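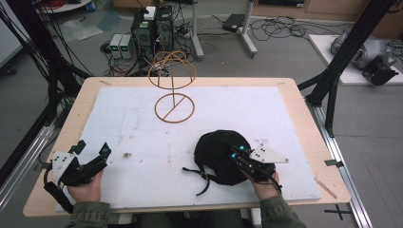
## Gripper comparison - minutes of the June 1, 2022 meeting

Thank you to everyone who came, and to the two people who joined from the Aston office and put up with our microphone for a good hour longer than promised. The January minutes were approved with one small correction: the cable order was for 16 pieces and was written down as 19.

### 1. Where the trials stand

The hand-held pair has now been through 3,127 logged attempts, counting both the Jesau set of tasks and our own. Everyone agreed that the soft items are the ones worth talking about, so we spent most of our time on the cap and the wire hat stand. The black cap is a hard thing to pick up well when it is lying on the white board. The jaws have to press into the fabric before they close, and people differ a good deal in how firmly they press. Two of our operators go in at the crown and the rest prefer the brim, and there was a long and very friendly discussion of which is better, with no winner.

The strap came up again. It trails out to the side and several operators said they have started planning their grasp around it, which the Padilla people would like us to stop doing so that the runs can be compared with theirs.

### 2. Jaws

Kellotik has offered us a second set of jaw pads with a softer face. The feeling in the room was warm but careful - we would like to finish the current block with the pads we have. Agreed to run 100 cap placements with each kind, same operators, same board, and look at the numbers side by side.

### 3. Markers and cables

The white marker plates are holding up nicely. One operator finds that the left plate turns away from the overhead camera when the wrist rolls inward, and we will watch for this in the next block. The cable on the left gripper is still a bit of a nuisance when reaching across to the hat stand. A longer one was suggested, then a lighter one, and we settled on trying the lighter one first.

### 4. The board

The foam board has picked up smudges and specks. Tracking seems fine, but it was felt that a fresh sheet would be a kindness to whoever has to label the footage. Agreed.

### Actions

- Write to Kellotik and accept the softer pads
- Send Padilla our notes on the strap
- Order the lighter cable and new foam board
- Share the cap results with Aston and Jesau before the next meeting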